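January 30, 2024

Plates again. I swear I've spent more of this month thinking about disposable plates than about anything else in my life, and the party isn't even until August. But Ilse Wendt got a deal on a big lot of them over in Drenton ($87 for the whole thing, which she has told me three times now) and they had to be gone through before they went in the closet, so that was my day.

I started with the solid colors since those are easy. Coral, orange, green, pink, all in one tall stack on the little wood-topped table with the black legs. I love that little table! It lifts things up just enough that I'm not bending over the big gray one the whole time, and my back is so much happier. The paper bowls with the blue around the rim are the problem. They're pretty, they really are, but they're wide and they slide around and they take up twice the room of anything else.
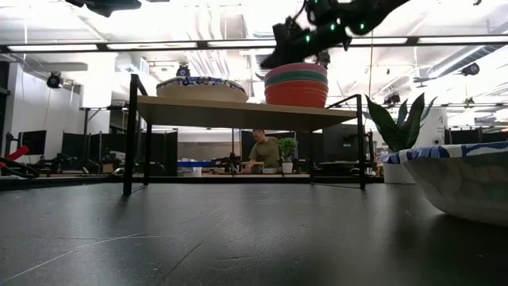

Arnel called in the middle of it to ask if we had enough for his side of the family. Arnel's side of the family is its own small town. I told him the count on Ilse's receipt was 448 and he went quiet and then said "is that with the Macaraegs?" and no, it is not with the Macaraegs. So now I have to find out how many of them are coming, and whether the Patton cousins count as one household or four. I wrote it on the back of an envelope and have already lost the envelope.

Had a late lunch (the end of the lentil soup, too salty, my fault) and went back to it. I keep going back and forth on mixing the sets. Ilse wants everything blue and white, very neat, very Ilse. I think the blue scalloped ones look so much better with something warm next to them, like a pink dish or that big red-orange bowl, which I'd use for rolls or maybe clementines. And a plant on every table, something with real leaves, no cut flowers. I'm not paying for flowers in that heat.
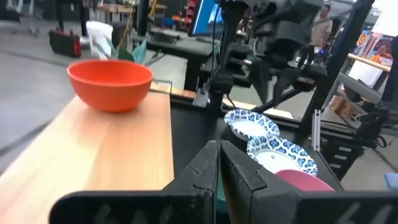 She'll say it's too much color. She said that about my kitchen too, and then she went home and painted her hallway yellow, so I'm going to hold my ground on this one.

Still to do: call Arnel back, ask about the folding chairs (51 last time, and we were short), find a box with a lid that closes. My feet hurt. Going to bed with my book.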